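Pesdale Petition Desk
Home Campaigns Open letters Workshop notebook Contact
Skip to content

Workshop notebook, December
Posted by the letters desk, 7:40 pm

Day one of counting on the Vesier letter and I am in a very good mood, so this will run long.

For anyone coming in cold: the Vesier letter asks the regional assembly to publish the contracts for the river dam before the vote, and to let the villages upstream speak at the hearing. It went out with 58 groups signed on. Then the public sign-up opened, and we had 3000 names by the time the kettle went on this afternoon. Three thousand! The Huamán water letter took a whole spring to get there.

What I wanted to test today was the new checking routine. Old way: one person reads down the sheet, flags anything odd, and passes it on. New way: two people read the same batch of 200 without talking, then compare flags. It sounds slow and I fully expected to hate it. I loved it. On the first batch we agreed on almost everything, and where we split, we learned something every time.

Things we split on, batch one:

- Same family name, same street, different first initials. I flagged them as repeats, the other reader let them stand. We're letting them stand. People live together.
- Group names with and without "Association" on the end. Needs one rule. For now we keep what the group itself wrote on its form and put the short version in the sorting column only.
- Signers who put a job title and no group. They go on the personal list, with the title kept. Do not quietly move them under an employer, even if the title makes it obvious who that is. A teacher signing as a teacher is not her school signing.

That last one matters a lot (we got it wrong on the Temotbridge bus letter and had to send out a correction, and it was the only part of that letter the paper wrote about). 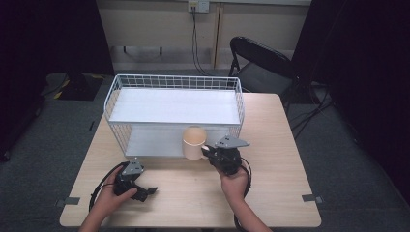

Wire rack and mug, on the table.

Translation. The Spanish text is good now. I read it out loud next to the English, paragraph by paragraph, and the only place it stumbles is the third demand. English says "suspend". The Spanish reads closer to "cancel", and those are very different asks! If the assembly's lawyers get hold of a version that says cancel, they will spend the whole hearing on that word. I've put the softer verb in the draft and marked it yellow. Please nobody clear the yellow until someone from the Huamán side has looked at it, they know how it will sound up there and I don't.

Also on wording - the opening paragraph is still too long. I tried it four different ways over lunch. The version I like best starts straight in with the villages and leaves the history of the dam for paragraph two. The history is great, I could read it all day, but a delegate with a stack of mail is going to give us a few lines. Both versions are in the folder, named "villages first" and "history first". Read them cold before you vote.

Layout test for the printed copy. The full list of groups fits on 3 pages at the size we used last time. Tried it in two columns with country after each name and it looks terrific, really easy to find yourself in. Sorting by country first looked more impressive but made people hunt. Alphabetical it is. Accents came through clean on the second try, after I changed the typeface. On the first try Huamán lost its accent all the way through, so if you print from your own machine, check that word before you run the lot.

Replies so far. Nearly 200 of the signers left a comment as well as a name, which is far more than I'd hoped. Plenty are one line. Some are a full page and wonderful, especially from people who fish that river. I'd like to send a handful along with the letter, with permission asked for each one. The sign-up form only asked to publish names, so a tick there doesn't cover the comment. Draft of the permission note is at the bottom of the folder, and it's short on purpose.

One worry. The assembly office has two addresses listed, the old one and the one at the new building, and the two pages on their site disagree. I rang and got a recording. Will try again at 9 am. If there's still no answer we send to both and keep both receipts.

To do next:
Finish batches two to five, paired reading, swap partners after each.
Settle the "Association" rule and write it on the inside cover.
Yellow word in demand three.
Ask Pesdale print shop for a price on heavier paper.
Pick an opening paragraph!

Leftover question from the Temotbridge people: can a group sign after the letter has been delivered? I say yes, on a second sheet marked as late signers, so the delivered copy stays as it was. Write your own view under this if you disagree.

We use cookies to remember your language choice. Accept Settings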